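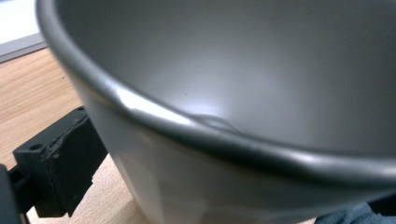 Drultdale's Wastewater Order Enters Its Second Phase

26 Apr 2022
By Jae-hoon Nam

The regional water tribunal has given the town of Drultdale until the end of August to connect the remaining homes in the Byun district to the public sewer, and has ordered the town's contractor, Cliletum, to submit monthly progress reports until the work is finished. The order follows a hearing at which residents described repeated overflows from old septic tanks into the Trurno, the small river that forms the district's eastern boundary.

The case began as a complaint by a group of downstream landowners. They asked the tribunal to find that the town had failed to carry out a sewer extension plan it had already adopted and funded. The town did not dispute that the plan was behind schedule. Its lawyers argued that rock along the river road had slowed the digging and that several easements had taken longer to obtain than expected.

The tribunal accepted that the rock was a real obstacle. It was less persuaded on the easements, noting in its written order that the first letters to property owners were sent well after the construction contract was signed. The order states that a public body "may not rely on a delay that it was in a position to prevent."

Under the plan, 1,797 homes in the Byun district are to be served by the new line. More than 400 of them remain on septic tanks, most on the low ground closest to the river. Soil there drains poorly, and the water table rises quickly after heavy rain. When the ground is full, a septic field cannot absorb what the tank releases, and partly treated waste moves across the surface toward the nearest ditch. 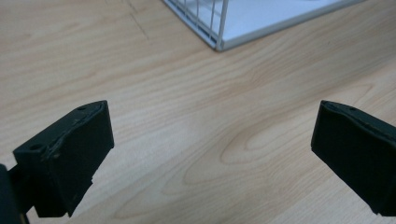 The ditches in the lower part of the district were dug to carry stormwater from farm fields, long before the present streets were laid out. They empty into the Trurno at 2 points, both upstream of the public footbridge. The tribunal has directed the town to sample the water at each outfall after every significant rainfall and to post the results at the town office and on its website within three days of receiving them.

Cliletum, which also operates the town's treatment plant, told the tribunal that the plant has room for the added flow. An engineering review attached to the company's filing supports that view for dry weather. For wet weather the review is more cautious. Older sections of pipe in the center of town admit groundwater through worn joints, and during storms the plant already receives much more flow than its customers produce. The review recommends relining those sections before the last homes are connected.

That recommendation presents the town with a question of order. Relining first would protect the plant but could push the final connections past the deadline. Connecting first would meet the deadline but leave the plant with less margin in the autumn storms. The town has proposed to do both at once, using separate crews, and the tribunal has allowed it to proceed on that basis. A revised schedule must be filed before excavation resumes on the river road.

Cost was also raised at the hearing. The main line is paid for by the town through its existing sewer fund. The pipe that runs from the street to each house is the responsibility of the owner, and for homes set far back from the road the expense can be considerable. Several residents asked that no one be fined for failing to connect while an application for assistance is pending. The tribunal agreed and wrote that protection into its order.
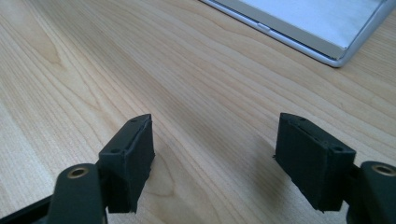

What must a homeowner do after receiving a connection notice?

The owner should return the enclosed form to the town office, stating whether the work will be done by a private plumber or by the town's contractor. Owners who wish to apply for assistance should mark the box on the same form. The old tank must be pumped out and filled once the new connection has been inspected, and the inspection certificate should be kept with the property records.

The landowners who brought the complaint had asked for a financial guarantee, to be forfeited if the deadline is missed. The tribunal declined to require one at this stage but reserved the right to do so. It will review the monthly reports as they are filed and may recall the parties on short notice if two in a row show no progress.

A separate request, for the restoration of the riverbank below the footbridge, was put off to a later hearing. The tribunal has asked both sides to suggest a qualified surveyor.

Last updated: 26 April

Contact the editors | Copyright, all rights reserved | Back to top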